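Visit to the Trirnetti house, open day
3/12/21

I came by the early bus from Jardine and was at the door before it opened, so I had time to drink my coffee outside. The entrance was free, but you had to write your name on a list, and then you got a paper badge which did not stick very well to my coat.

Trirnetti has its office here, and for the open day they let the visitors walk through the large room where they try out how people use small kitchens and living corners. Heather Rutherford took our group. She speaks quietly, so it was better to stay in front. I liked at once how bright it was, with green trees behind the windows and a long counter with a dark top going to the back. There are plants in more places than I expected – also two pots with flowers on top of a white cabinet with a clear front.
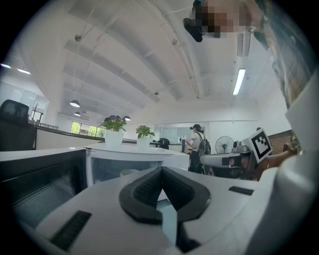 Kenna MacRitchie said she would never put a plant on a kitchen surface at home, as the soil gets everywhere when you water it, and a cabinet with a clear front would show every crumb after one day. I answered that I have both and I clean once a week, and we did not agree until lunch.

Heather told us that the room has 93 square metres and that the furniture is moved again each April. The tables come from Skokwood. I asked for the price and she wrote me the name of the shop on the back of my badge. After this we were free to look by ourselves, and it became quite full, with people standing close together and talking over each other.
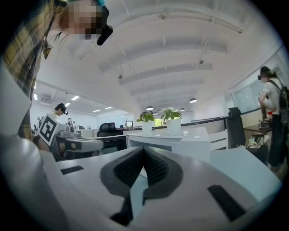
I had 7 questions in my notebook and got an answer to most of them. The best one was about height. A kitchen table which is good for eating is often too low for working, and they say to try it with your own shoes on before you buy.

Then I went to the microwave corner. The table there is light blue, and the microwave is white with two round knobs, a kind I prefer to the ones with many buttons. Its door opens to the left and, when it is wide open, it goes out over the side of the table. In my kitchen at Flidlow there is a wall exactly there, so I made a note to measure again. 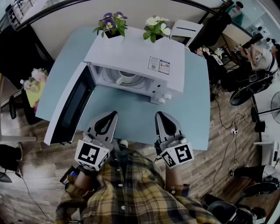
The floor has the look of brown wood and makes the room feel warmer than an office. Lunch was soup and bread, and the bread was finished early. I took the bus back at two and arrived home with the badge still in my pocket.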